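Picture Rail 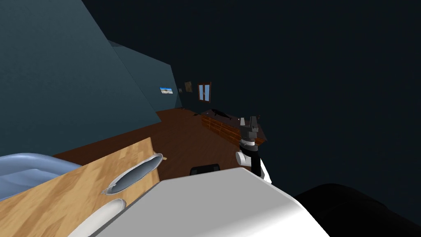

Page last changed: one Saturday in January, by Kyu-ri Sun

Print this article | E-mail this article

A picture rail is a strip of molding fixed to a wall, usually well above head height, so that pictures can hang from it on hooks and cords. I've lived with them in three apartments now and I'm hopelessly fond of them, so forgive me if this entry gushes a bit.

The idea is simple. Old plaster hates nails – it cracks, it crumbles, and you end up with a hole the size of a plum (ask me about my hallway). With a rail you slip a curved hook over the top edge, run a cord or chain down to the frame, and you're done. Want the picture over by the window instead? Slide the hook along!

Rails were a regular feature of Victorian houses, and plenty of people painted the wall one color below the rail and another above it. Later builders often left them out. Ceilings got lower, drywall came in, and a nail was cheaper.

Please don't mix it up with a chair rail, which runs at the height of a chair back, or a plate rail, which has a groove on top for standing dishes. My aunt's house in Govex has all of them in one dining room, and it's a lot to dust.

Hanging from a rail

Check the weight first. The brass hooks I buy, made by Zalik, are sold for frames up to 33 pounds, and I use two for anything wide. Two cords also keep a picture from tipping to one side every time a door slams. Frames on a long cord do lean forward at the top, and you can fix that by moving the rings on the back higher up.

Small pictures are harder than big ones. A little frame on six feet of cord looks lost to me, so I hang mine one under another. Clear nylon line hides well against a dark wall, but it stretches, so look at it again after a week or so.

Related articles
Chair Rail
Crown Molding
Plate Rail
Sash Window
Wainscot

Home | A–Z | Recent Changes | Contact | Top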